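Workshop tips: software for a two-arm picking station

These notes come from setting up a two-arm robot to fill shopping baskets from a mock produce stand. Most of the trouble was in the software, and most of the fixes were small. They should carry over to any bench where one arm picks and the other holds something.

Sort out the grasp list first

Keep one grasp entry per kind of item, and name it after the item. Carrots, cucumbers and sweet potatoes are all long, and it is tempting to give them one shared entry. Ours did, and the hand closed on the leafy tops of the carrots as often as on the carrots. A separate carrot entry with the target point set on the orange part cleared that up in an afternoon.

Store the bin with the item, but treat it as a hint. Produce migrates. We have red chili peppers in with the carrots and green beans hanging over into the potatoes, and a planner that trusts the bin label will reach for the wrong thing.

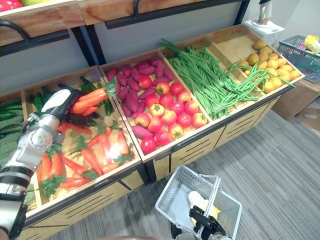
Give the holding arm its own plan

The arm with the basket needs a plan even when it is standing still. Set these before you run anything:

-- A hold pose, saved by name, with the basket near the bins and clear of the picking arm's elbow.
-- A keep-out box around the basket that moves with the gripper. If the box is fixed to the room, it is wrong as soon as the arm moves.
-- A force limit on the handle grip. We use 23 newtons and raise it only for a full basket.

Run the planner with the keep-out box switched off once, in simulation, and look at where the paths cross. You will learn more from that than from a clean run.

Let the picking arm into the basket on purpose

At drop-off the hand has to go inside the very box you told it to avoid. Make that a named step in the task file. Open the top of the box, lower the hand, release, lift, close the top. In Florkier, the task editor we use, this is a two-line change, and the log then shows when the box was open. Without the named step, people turn collision checking off for the whole drop and forget to turn it back on.

Cut the lowering speed for this step alone. Ours runs at 90 millimeters per second and the rest of the motion is left as it was.
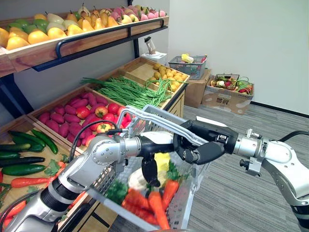 Alvarado shop bench: We do the same on our line, but we also check the load on the holding arm after each release. If the weight hasn't changed, the item is still in the hand and the program stops there.

A weight check is a good addition, and it is easy to add if your arm reports joint torque. Average over a short window, as a basket swings a little after each drop.

Use the wrist camera for the last stretch

The head camera is fine for choosing an item. Close in, the hand hides what it is reaching for, so hand over to the wrist camera before the final approach. Mask out the fingers in the wrist view. They fill a good part of it and they are usually blurred, which confuses a depth model badly. Draw the mask once with the gripper open and once with it closed, and blend between the two by finger position.

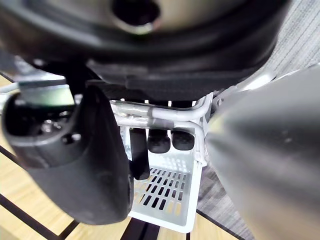

Check the mask again after any change to the gripper, even a cable moved over by a finger's width. Keep a short set of saved wrist frames for this. Ours has 214, and replaying them takes less time than making coffee. Include floors, carpet edges and metal tubing in the set as well as produce, so you find out early if the model takes a dark strip on the floor for something to pick up.

Save the mask file in the same folder as the gripper calibration, with the same version number.

Comments (2)

Nakeck
The moving keep-out box fixed a stall we had been chasing since June. Ours was pinned to the room.

Testham
Do you blend the masks in a straight line between open and closed? Our fingers curl, and halfway is off by quite a bit. We ended up drawing a third mask.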